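3.2 Collecting the demonstrations

All demonstrations were recorded in the Ballum cell, which has two arms bolted to a single rail along the front of the table. An operator drives both arms at once from a pair of hand-held leaders, and the joint positions are stored together with the view from a fixed camera. Two operators shared the work. Each session lasted 60 minutes, after which they swapped over.

The tasks in this part of the set involve cardboard boxes. We chose them because a box changes shape as it is handled, and a flap rarely ends up in the same place twice. Other objects were left on the table in many of the recordings — mugs, packaging and so on — so that the policy would not come to depend on a clear surface.

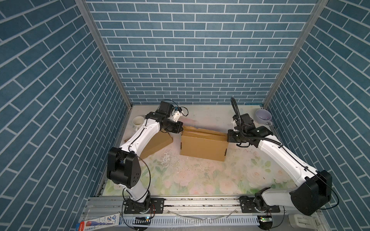
Figure 3. The two-arm cell during box handling, with both grippers at the boxes and two mugs near the back wall.

The walls were covered with blue brick-pattern panels and the table with a flower-printed mat. Neither was changed between sessions. The mat picked up scuffs and debris over the weeks and we did not clean these out of the images.

In total we kept 2,811 demonstrations. A recording was dropped if an arm stopped on a joint limit or if the operator gave up before the end of the task. Pauses were left in, except at the start, where we cut everything before the first movement of either arm. Slow recordings were kept at their original speed. The labels were written by one operator and checked by the other, and where they disagreed the recording was watched again by both.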